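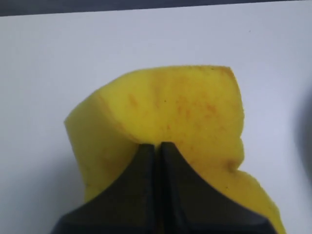
Research methods / Soft object grasping

Home Products Methods Support Contact

30th November, by Amparo Apaza

The Hodance finger set is a pair of black tapered fingers for picking up soft things such as sponge and foam. Our test method, Elach, learns how far to close them from recorded grasps. The current release was trained on 1,119 grasps, with 425 more held back for testing.
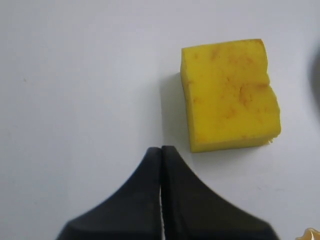

Worn sponges are kept in the test set alongside new ones, as torn edges change how foam folds. Each set comes with 2 fingers, 4 screws and the Elach files. The Berano mount is sold separately.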